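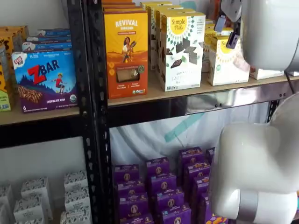 Nneka Oyewole asked, when the outline went round, why a dry-goods talk spends its first ten minutes on shelving when most of the complaints from the shops are about stock. Fair point. Answer it early, before slide 2.

Slide 2. Bay layout
Slotted uprights, board shelves, one product per row, matching boxes lined up behind the front one. Give the Imberg figures: 1,254 boxes across 74 lines at the November check. Some 549 of those were snack bars and crackers. Pause for the people taking notes.

Slide 3. Facing
Front panel square to the shelf edge. Flavour name readable from the aisle. Where the box is thin, stand it up and stack the spares behind. Do not lay spares on top of the front box if they hide the next row. Mention the Grulen trial: rows set by depth of box, not by brand. Picking errors fell, but the sample was small. Say so. 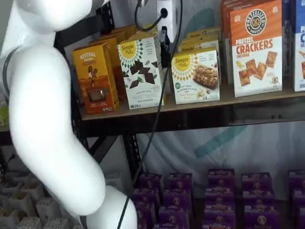
Mixed brands on one board are acceptable provided each keeps its own row. Two flavours from the same maker should sit side by side with a visible gap. At Bako they were run together and the almond flour bars were reordered twice.

Slide 4. Lower shelves
Small cartons go in short columns. Three high is our limit at Pasano. Check the column nearest the upright first when counting, as it tends to get missed.

Slide 5. Counting
Front to back, left to right, one bay at a time. Write the bay total before moving past the upright. The Imberg recount gave 1,016 after out-of-date boxes were removed. Expect a question about who signs it off. The shift lead does.

If time is short, drop slide 4 and go straight to counting. Handout is the version marked 1/15/26; the older one has the wrong shelf heights.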